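4.2 Equipment planning

The budget for the Brornthorpe station was fixed in January at $3000, excluding the arm, which the lab already owned. Chenxi Liang drew up the purchase list. 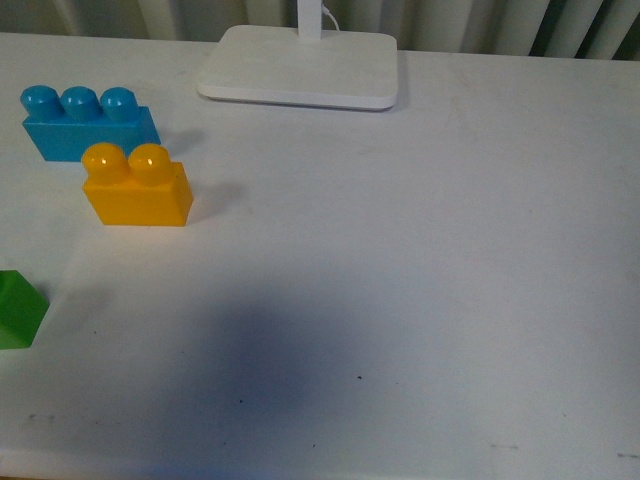
Task objects took the smallest share. We priced a Munshi object kit at $1433 and decided against it. Toy building blocks in blue, yellow and green cost $57 and can be replaced the same day. A plain white table and a desk lamp complete the work area.

Figure 2. Work area with task objects.

Most of the remaining money went to the camera mount and a spare set of Brasus finger pads. Lead time on the pads was longer than quoted, so later sites should order them first.

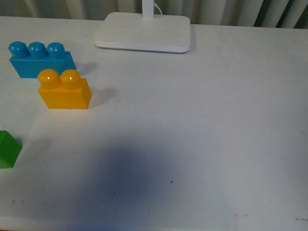
Service costs are harder to plan. Plutance offers a yearly contract, but we had no failure records to compare it against and left it out of the first-year budget.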